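How I Rack My Homemade Wine (Without Stirring Up the Gunk)

Jun 19, 2020

So your wine has stopped bubbling, there's a thick layer of sludge on the bottom of the jug, and you're wondering what comes next. Racking! It just means moving the wine off the sediment and into a clean container, and it's my favorite chore in the whole process (probably because I get to sneak a taste).

I learned this from Melquiades Alvarado, who used to make wine in the garage behind mine. He had 13 glass jugs lined up along the wall and he'd rack all of them in one afternoon, talking the whole time. I do two, and I need a sit-down in between.

What you'll need

A clean jug the same size as the full one, or a bit smaller
A racking cane and about a yard and a half of clear tubing
A clamp for the tubing
Sanitizer
An airlock and bung
A towel. Okay, two towels

Step 1: Move the full jug the day before

You want the wine up high, on a counter or a sturdy table, with the empty jug on the floor below it. Carrying the jug stirs everything up, so I lift mine the night before and let it settle. I forgot this once with a batch of Kumach red, a grape I buy from a little vineyard up the road, and ended up with something that looked like river water.

Step 2: Sanitize everything

And I mean everything, including the inside of the tubing and your hands. I mix mine up in a bucket, drop all the small parts in, and run some through the tube too. Follow the time on the label.

Step 3: Start the siphon

Fill the tubing with clean water, pinch the end shut, and hook it onto the cane. Lower the cane into the wine and keep the tip a couple of inches above the sludge. Then let the water run off into a bowl, and when you see wine coming through, clamp it, move the end over to your clean jug and let go. Please don't start it with your mouth. I know, I know, Melquiades did it that way for years.

Step 4: Keep it quiet

The end of the tube should sit right on the bottom of the new jug so the wine fills from underneath and doesn't splash. Splashing lets air in, and at this stage air is what turns a nice fruity wine flat and brown. As the level drops, tip the top jug very gently toward the cane and watch the tube. Stop when it turns cloudy! You'll lose a glass or so, and that's fine.

Step 5: Top up

If there's a big gap at the top of the new jug, fill it with a similar wine. My neighbor Hae-won Yoo saves hers in small bottles for exactly this, which is smarter than what I do (open something from the store, use 350 ml, drink the other half). Pop the airlock on and put the jug somewhere cool and dark. 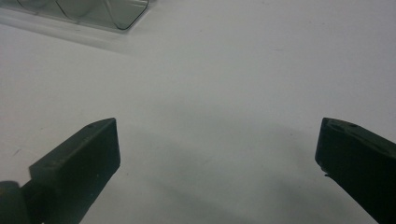 How many times should I rack a batch?

Two or three times is plenty for most homemade reds. Do the first when the bubbling stops, the next a month or two later, and one more before bottling if you still see a layer on the bottom.

Write the date on a bit of tape and stick it on the jug. Mine also gets a note on how it tasted, and the last one says "sour, but friendly."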